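How to Run a Rummage Sale Table for a Good Cause

Every October the Pliltham Community Fund holds its rummage sale, and every October someone prices a single ski boot at $60. Here's how to do a bit better.

1. Claim your table early. Sign-up is at the front desk of the Canano Hall. The tables by the door go first, and the ones by the restrooms go to people who meant to call.

2. Sort before you haul. Make three piles: sell, give away, and what were we thinking. The third pile stays home. The hall dumpster is small and has suffered enough.

3. Price in round numbers. Quarters are a nuisance, and change for a hundred is a bigger one. Start with $100 in your cash box, mostly ones and fives, and write that figure on the lid so you can subtract it later. 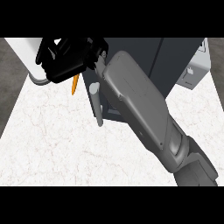
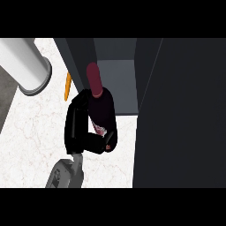

4. Put the good stuff at eye level. Books go spine up in shallow boxes. Clothes go on a rack, if you can borrow one -- a heap of sweaters is just laundry with a price tag.

5. Haggle cheerfully. Before noon, hold firm. After two, take any offer that comes with its own bag.

6. Count up with a second person watching. Last year our table took in $613 on 128 items, and we counted it twice because the first total was much more flattering.

7. Hand in the money before you leave. Put it in the envelope with your table number on the front. The proceeds go to the Tawhiri after-school program, which would like new basketballs and a roof that doesn't drip on them.

Leftovers can go to the Dastent thrift store on your way home. They close at five, and they don't want the ski boot either.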